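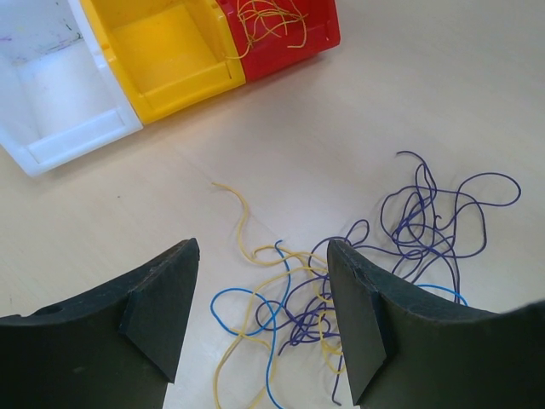

Sortieraufgabe am Arbeitsplatz 2: Drahtbündel und Farbbehälter aus Sicht der Handgelenkkamera.

Über uns: Getstead Robotik

20. Januar 2025, von Orysia Koval

Getstead Robotik baut und betreibt kleine Greifarbeitsplätze für Aufgaben, die bisher fast nur von Hand erledigt werden. Unser Schwerpunkt sind biegeschlaffe Teile, also Drähte, Litzen und Schnüre. Gegründet wurde die Firma von Setsuko Aoki und Tobias Halvorsen, die vorher gemeinsam in der Kabelkonfektion gearbeitet haben. Unsere Werkstatt liegt in Kelville, das Büro in Donness.

Wer bei uns anfragt, will meistens wissen, was die Anlagen können. Auf dieser Seite steht auch, was bei uns schiefgegangen ist. Der Vorfall hat die Arbeitsweise der Firma stärker geändert als jeder Auftrag.

Der Vorfall im November

Im November lief am Arbeitsplatz 2 ein Dauerversuch. Drähte sollten aus einem Haufen gelöst und nach Farbe abgelegt werden. Im Durchgang 637 griff der linke Arm in eine Schlaufe, die unter dem Haufen mit einem zweiten Draht verhakt war. Der rechte Arm hielt diesen zweiten Draht bereits fest. Beide Arme zogen, und keine der beiden Steuerungen wusste von der anderen.

Die Strombegrenzung der Motoren hätte eingreifen müssen. Sie war aber nach einem Softwarewechsel auf den Werkswert zurückgefallen, und der lag für unsere Anwendung zu hoch. Der Draht riss. Ein freies Ende schlug über den vorderen Rand des Tisches und traf Elias Zein am Unterarm, der dort gerade einen Behälter zurechtrücken wollte. Er hatte eine Schramme und am nächsten Tag wieder Dienst. Eine Schutzbrille trug er nicht. Sie war damals nur beim Umrüsten vorgeschrieben.

Den Not-Halt drückte Wendell Delacroix vom Nachbarplatz aus. Von der Stelle, an der Elias stand, war der Taster nicht zu erreichen.

Was wir gefunden haben

Die Auswertung dauerte 3 Wochen. Der falsche Grenzwert war schnell gefunden. Länger hat uns die Frage beschäftigt, weshalb er niemandem aufgefallen war. In den Protokollen standen vor dem Riss 63 Durchgänge, in denen die Motorströme über dem früheren Grenzwert lagen. Alle waren als erfolgreich verbucht, weil der Draht am Ende im Behälter lag. Unsere Auswertung hat nur das Ergebnis geprüft und nie den Weg dorthin.

Dazu kam die Verkabelung.

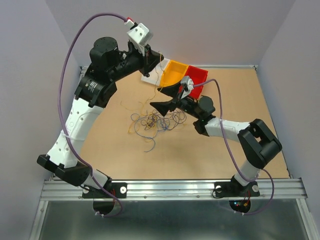
Die Leitungen der Handgelenkkameras laufen in weiten Bögen an den Armen entlang nach unten. Am linken Arm hatte sich die Leitung im November zeitweise gespannt, und das Bild fiel kurz aus. Die Steuerung arbeitete in dieser Zeit mit dem letzten gültigen Bild weiter. Für den Riss war das nach unserer Einschätzung nicht ausschlaggebend, es hätte aber in einem anderen Moment gereicht.

Wie wir heute arbeiten

Grenzwerte werden nach jedem Softwarewechsel ausgelesen und von einer zweiten Person gegengezeichnet. Fehlt ein Kamerabild, halten beide Arme an. Halten beide Greifer gleichzeitig einen Draht, darf nur einer von ihnen ziehen. Der Not-Halt ist jetzt von jeder Seite des Platzes erreichbar, und in die Nähe laufender Arme geht man nur mit Schutzbrille. Durchgänge mit erhöhtem Strom gelten als Fehler, auch wenn das Teil richtig liegt. Unsere Erfolgsquote ist dadurch auf dem Papier gesunken.

Offen ist noch, wie wir verhakte Schlaufen sicher erkennen, bevor gezogen wird. Daran arbeitet Tobias Halvorsen zusammen mit unserem Partner Esposito. Kunden bekommen den vollständigen Bericht auf Anfrage, einschließlich der Stromverläufe.

Kommentare

kabelmax
Das mit dem Werkswert kenne ich. Bei uns waren es die Endschalter nach einem Update. Lest ihr die Werte automatisch aus oder von Hand?

Orysia Koval
Automatisch, die Liste wird danach von Hand verglichen und unterschrieben.

R. Thoma
Gute Besserung nachträglich an Herrn Zein. Gilt die Brillenpflicht auch für Besucher?

Elias Zein
Danke, ist längst verheilt. Ja, für Besucher auch, Brillen hängen am Eingang.

Jule
Gibt es den Bericht auch für Berufsschulen? Ich würde ihn gern im Unterricht verwenden.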